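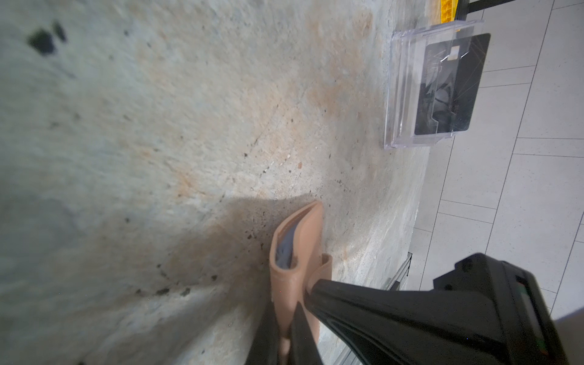

Concrete, with its stains and one thin crack.

5 min read

When I moved to Plitwood, I thought I knew what a wall is. I come from a country where the houses are plastered and painted every few years, and a stain on a wall means that somebody in the family is lazy. My mother would put on an apron and scrub. So I looked at my new street, with its old gray and brown surfaces, and I felt a little sorry for the people who live in it.

I live there now for nine years, and my opinion has changed slowly. I want to write down how, mostly for myself, but also for a reader who wrote to me after my last post and asked why I like such ugly things.

The first reason is the old grain store near the river. It was built in 1906, and the year is pressed in the concrete above the door in large numbers, a bit crooked. I walk past it on the way to work. In the first winter I only noticed that it was dirty. In the second winter I noticed that the dirt has an order. Under every window there is a long brown line where the rain comes down from the iron bar. On the north side there is green, and on the south side there is none. Under the roof, where the water never comes, the wall is still almost white, and there you can see the marks of the wooden boards that held the concrete when it was soft. In one place there is even a knot from the wood, with its rings.

After this I began to read about it. I am not an engineer and I read slowly, with a dictionary for the technical words. I learned that concrete is not finished when it becomes hard. It goes on changing for years. I learned that brown and orange stains often come from iron, but there can be other causes, and you should not be too sure from only looking. I learned the word "efflorescence," for the white salt that comes out on the surface, and I practiced saying it in the kitchen for a whole evening. I still do not say it well.

In April I took the train to Urkau, four hours each way, to see the water tower there. I had seen it in a library book and I was very excited. When I arrived, it was painted. The complete tower, from the ground to the top, in a cream color like a wedding cake! A woman at the bus stop told me that it cost a lot of money and that everybody is happy with it. I said that it looks very clean. Then I sat on a bench and ate my sandwich, and I was in a bad mood, which was not fair to Urkau. The people who live beside a tower every day have the right to decide about its color. The bakery by the station is excellent, by the way, and I would go again only for the poppy seed rolls.

I think often about this day. Why was I so disappointed? A painted surface is easy to like, and it protects what is under it. But to me it looks the same on Monday and on Friday, and in such a wall I can not find anything to read. An old floor or an old wall has small events in it. Here something was spilled, there the ground moved a little. Mostly I do not know what the event was, and I have become comfortable with not knowing.

It is also true that I am getting older. I turned 50 last year. Before, I used a cream for my hands and a different cream for my face, and I was strict about it. Now I forget the cream for many days and I look at my hands with more patience. I do not want to make a big philosophy from this. I only notice that the two things happened in the same years.

A small practical note, because I was asked. If you want to look at old concrete, go in the hour after the rain stops. The dry parts and the wet parts separate, and you see all the lines that are hidden on a sunny day. Wear shoes you do not love. And if it is private ground, ask first. At the Grallo yard they said yes at once and lent me a helmet, which was too big.

Next month I hope to write about garden steps.

Questions and corrections (also of my English): use the contact form | © 2025 Notes from Plitwood | Back to top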